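# Visit to the Clusudel manipulation group, Dornstead

7/22/20

The group occupies the ground floor of a former print works on the Dornstead site. I went to see one piece of work, a method for learning two-handed tasks from demonstrations recorded with hand-held grippers. The task set was sweeping and portioning of dry beans. Two other projects in the building were closed to visitors and are not covered.

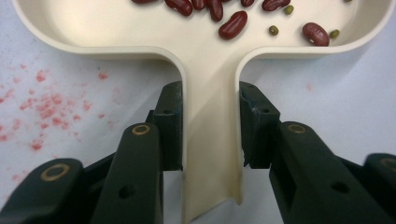
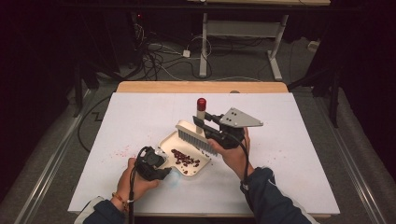
A demonstrator holds a gripper in each hand and does the job directly, so no robot arm is tied up during recording. The position and opening of both grippers are logged together with the video. The policy is trained on these logs and then run on a pair of fixed arms in the next bay, which carry fingers of the same shape. Matching the fingers matters more than I had assumed. An early batch was recorded with longer ones, and the group found it easier to throw that batch away than to correct it.

## Why beans

Beans were chosen after trials with rice, screws and plastic pellets. Rice gets under everything and is slow to clear up between runs. Screws do not roll, which makes the task too easy, and pellets carry enough static to cling to the bristles. Beans roll a little, stop within a sensible distance and can be weighed afterwards. Mixing two sizes makes the task harder again, as the small ones tend to escape at the edges of a stroke.

The difficulty in sweeping is that it has no fixed end point. In a pick-and-place task the object is either in the box or it is not. In sweeping, each stroke changes the layout of what is left, and the next stroke has to be planned from that new layout. A controller that replays an average stroke will clear the middle and leave a fringe. This was the known weakness of the group's previous method, and most of the morning's talk concerned how it was dealt with.

## The method

The new method is called Fomalstead, after the village where the first recordings were made. It differs from the earlier one in two respects.

First, the two hands are no longer treated as one large machine with a single plan. Each hand has its own short-horizon plan, and a small shared model predicts the contact between them - in this case, where the brush will meet the lip of the pan. When the prediction and the camera disagree by more than a set margin, both plans are dropped and made again. The replanning takes a fraction of a second and is visible on the arms as a slight hesitation.

Second, failed strokes are kept in the training data. Under the old rules a demonstration was discarded if anything was spilt. The group now keeps the spill and the recovery, and labels the point at which recovery starts. The labelling is done by hand and is the slowest part of the process.

The training set stands at 1,835 demonstrations, recorded by 4 people over one winter, with the bulk done in January. I asked whether so few demonstrators would give the policy narrow habits. The answer was that it does. One of them sweeps with very short strokes, and the arms can be seen to copy this when the beans are close to the pan.

## Results shown

The comparison between the old and new methods used 53 starting layouts, the same set for each. Success was defined by weight left on the table, with a time limit. The new method did better on scattered layouts. On beans already in a heap the two could hardly be told apart, and the group made no claim there.

Three further points from the printed handout and the discussion:

- With the recovery data removed and all else unchanged, most of the gain went. The separate plans alone account for little of it.
- Changing the brush for a stiffer one upset the policy badly. Changing the colour of the pan did not.
- Portioning, where the beans are tipped out in a set amount, is still unreliable. The flow is hard to stop once it has begun.

The second point deserves more attention than it got. Bristle stiffness cannot be read well from video, and the grippers carry no force sensing. A version with a strain gauge in the finger has been drawn up with Priedītis, the workshop that makes the grippers for the group, but there was no finished part to look at.

## Practical notes

Setting up a recording station takes a trained person less than an hour, most of it spent on calibration. The grippers are light, though the wrist tires sooner than one expects, and sessions are kept short for this reason. Cable routing along the forearm was the most common complaint among the demonstrators. A wireless version was tried and given up over dropped frames.

The group intends to release the recordings but not the gripper drawings. Visits can be arranged through the Clusudel front office, and parking is at the rear of the building, past the second gate.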